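Fonum 의뢰인 포털 설정 안내
3장. 사건 자료 등록 및 담당 변호사 지정

이 장은 Whitcombe 법률사무소에 사건을 맡기신 의뢰인을 위한 설명입니다. 계정을 아직 만들지 않으신 분은 2장을 먼저 읽어 주십시오.

1. 로그인한 다음 왼쪽 메뉴에서 "내 사건"을 누릅니다.
2. 수임 계약서에 적힌 사건 번호를 입력합니다. 번호 앞의 0은 생략하지 않습니다.
3. "담당 변호사" 칸에서 이름을 선택합니다. Worholm 지점의 사건은 Noemi Fitzsimmons 변호사가 기본으로 표시됩니다.

주의: 담당 변호사를 잘못 지정하고 저장하면 의뢰인이 직접 수정할 수 없습니다. 이 경우 사무소 내선 835번으로 연락하여 주십시오.
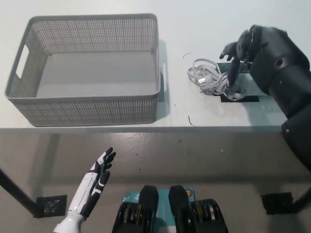
종이 서류는 스캔하기 전에 종류별로 나누어 두는 것이 좋습니다. 계약서, 영수증, 상대방과 주고받은 편지는 각각 다른 묶음으로 합니다. 묶음을 모아 둘 곳으로는 흰 탁자 위의 회색 바구니처럼 양쪽에 손잡이 구멍이 있는 플라스틱 바구니가 편리합니다. 원본에는 구멍을 뚫거나 메모를 쓰지 마십시오.

4. "자료 추가"를 누르고 파일을 선택합니다. 한 번에 올릴 수 있는 파일은 43개까지입니다.
5. 파일마다 문서 종류와 작성 날짜를 입력합니다. 날짜를 모르는 문서는 "미상"을 선택합니다.

참고: 입력 없이 60분이 지나면 자동으로 로그아웃됩니다. 저장하지 않은 내용은 남지 않으므로 중간에 "임시 저장"을 눌러 주십시오.
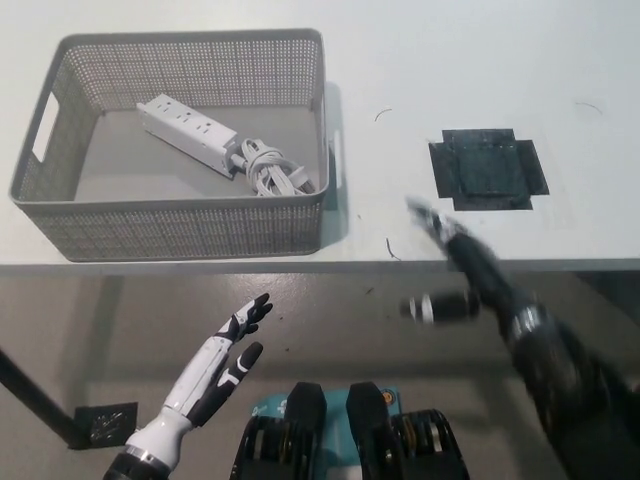

6. 올린 파일의 목록을 확인한 후 "제출"을 누릅니다. 제출한 자료는 담당 변호사와 사무직원만 열람할 수 있습니다.
7. 접수 확인 메일을 받으면 등록이 끝난 것입니다. 메일이 오지 않으면 먼저 스팸 메일함을 확인하여 주십시오.

주의: 법원에서 받은 서류는 제출 기한이 정해져 있는 경우가 있습니다. 포털에 올리는 것만으로는 법원에 제출한 것이 되지 않습니다. 기한이 가까운 서류는 Fuvonthorpe 본점에 전화로도 알려 주십시오.

최종 수정: 2024년 8월 12일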